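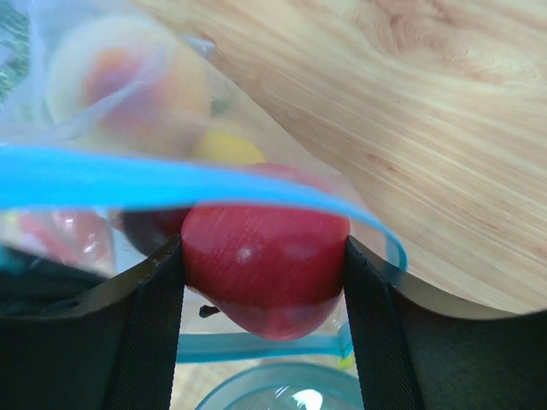
Dropped fruit and the July 2023 stop: questions we keep getting

Why did you pull the bagging cell out of service?
The gripper let go of apples when it shouldn't have, and the software logged those picks as good. The first fault is annoying. The second one is the reason we stopped. A machine that drops fruit can be fixed with patience, but a machine that drops fruit and reports success can't be left alone with anything.

How bad was it?
Out of 100 apple picks in the repeat test, 10 ended with the fruit somewhere other than where it was meant to go. The log showed all 100 as complete. If we had gone by the log, the cell would still be running.

What was the cause?
We have a likely cause, which is less than the supplier's report claims. When the fingers close on an apple that is touching the plastic bag, they sometimes pinch a fold of film along with it. The finger pads are textured and hold bare apple skin well. Film against skin slides. The grip force reading looks the same either way, so the controller has no idea.

Drelov's report calls this "operator bag placement." We don't accept that. Bags move. A cell sold for bagging produce should cope with a bag.

Can't the wrist camera see the film?
Sometimes. Clear film is hard for it, and once the fingers are closed the apple fills the middle of the view and hides a good part of what is behind it. The colored band on the bag shows up well enough, and there was a proposal to use the band as a marker and guess where the film is from that. Bernd Kleinschmidt tried it in the test room. It worked until the band folded under itself, and then it was worse than no marker at all.

Was anyone hurt?
No. There was one near miss. A tester reached in to free a snagged bag while the arm was paused, and the arm resumed when the film came loose, as the controller took the change in load for a finished pick. The arm was at reduced speed and the tester got clear. We treat this as the more serious of the two problems, and it gets one paragraph in the supplier's report.

What is the rule now?
Nobody reaches in on a pause. Press the emergency stop, wait for the lamp to go red, then clear the bag. A pause is a software state and we have seen it end by itself.

Didn't the January update fix the grip?
It raised the closing force. Drops went down a little and bruising went up, so we rolled it back. Squeezing harder is what you do when you don't know what you're holding.

Does it happen with other fruit?
We only have decent numbers for apples. Please don't assume that softer fruit is fine - it hasn't been tested enough to say.

Would different fingers help?
Maybe. Brunell has offered a set with slip sensing, and the demo video is very nice. We have asked for 50 picks in our room, with our bags, and with someone on our side doing the counting.

When does it go back into service?
When the resume fault is closed and 30 deliberate snags in a row are all reported as failures by the controller. No date has been set. The one in the supplier's slides is theirs.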